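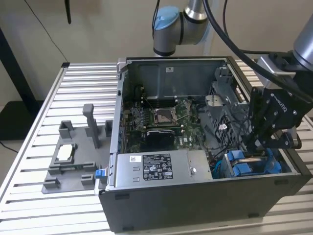 Tower with the side panel off.

Search posts
Latest | Top | People

Plumside lost 3-1 away to Briem this afternoon and I was there for all of it. A few posts on how it went.

The first half was fine. Plumside kept the ball and Kojo Yakubu won nearly everything in the air. Remzi Tuncer put them ahead from a corner, a plain header at the back post.

Then Yakubu went down just before the break. No contact. He tried to jog it off, sat down again, and Ettore Ruggiero took him out. The club is calling it a hamstring until he gets a scan.

Ruggiero had a choice at halftime. He could bring on Đạt Lại, who has played center back all fall, or move Tuncer there and push an extra man up front. He moved Tuncer. I would have gone with Lại.

Briem saw it right away. Every long ball went to Tuncer's side. Two goals came from there in 12 minutes, and the third was a penalty – soft, but I've seen them given.

Ruggiero afterward: "I wanted a second goal and I left us short at the back. That one is mine." He took four questions and went to the bus.

Tuấn Doãn played the full game in goal with two fingers taped. He made one very good save at 2-1, low to his left. Without it this is over a lot sooner.

Attendance was given as 3000. The away corner was full and still singing at the end.

Next up is Kitel at home in the cup. Yakubu won't be ready. Lại should start, and Tuncer should go back to midfield where he belongs. That's all from me tonight – long drive home.

3 comments

vumer_end: Lại has been the best defender we have since October. No idea why he was sitting.

northgate12: Penalty was not soft. Clear trip from where I stood.

mags_p: Hope Kojo's scan is OK. Safe drive.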